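Plasteson Opens Carkton Craft Room with Free At-Home Kit for Drying Cloths and Small Washables

CARKTON, 27 Nov 2020 — Plasteson is delighted to announce the opening of its new craft room in Carkton, along with a first run of 2,000 free kits for households that would like to make their own simple drying rack for the kitchen or laundry corner.

The kit is called the Dankwa, and it is about as plain as a household project can get. Each box holds two wooden dowels, a strap to hold them together, a shallow tray and one cleaning cloth. The dowels go side by side with the tray underneath, and the cloth folds over the top. When the job is done the whole thing comes apart again and slides into a drawer.

"We kept taking parts away until we were left with things people already know how to use," said Delali Dogbe, who leads the project at Plasteson. "I have one next to my own sink, and my kids put it together faster than I do!"

The big tables in the new room have been busy all month with folding, draping and trying out different ways to set the dowels. 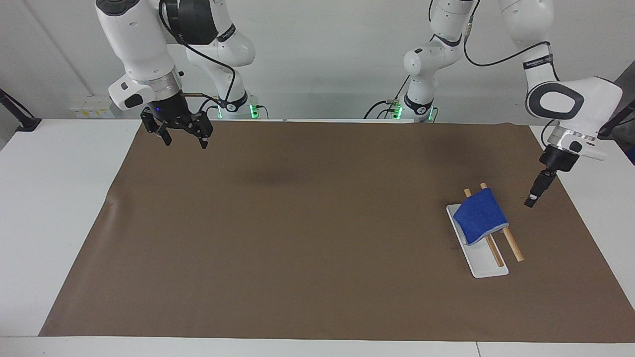 Blue cloth, white tray and a pair of light wooden dowels on the work table in Carkton.
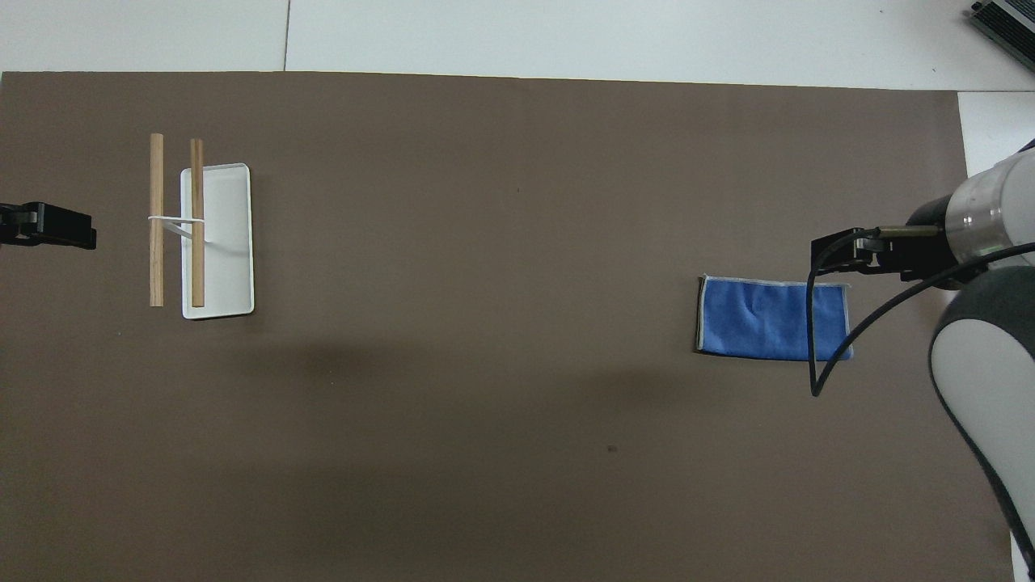 Over 400 families tried early versions of the Dankwa at home, and their notes shaped the kit that is going out now. Many of them wanted a tray with a raised rim. Others asked for longer dowels, so that a dishcloth and a pair of baby socks could share the same rack, and the team was happy to oblige. The printed instructions were rewritten as well, with larger type and fewer steps.

"People sent us such thoughtful letters," said Joanne Sedgwick, who read every one of them and answered most by hand. "One grandmother drew us a full diagram of her windowsill, with measurements. We used it."

The wooden parts are cut by Jiritix, a small workshop run by Régis Ferrand, and packed in Carkton by a team under Comfort Aryee. Spare dowels and straps can be ordered separately, and cloths can be swapped for whatever a household already has on hand.

Starting in January, the craft room will also host 16 free evening sessions on home care — folding, mending, drying in small spaces and getting more life out of everyday cloths. Kofi Mahama will teach the first group. Places are open to adults and to children who come with a grown-up, and all materials are provided.

Kits can be picked up at the front desk of the Carkton craft room while supplies last, one per household. Session sign-up sheets are kept at the same desk.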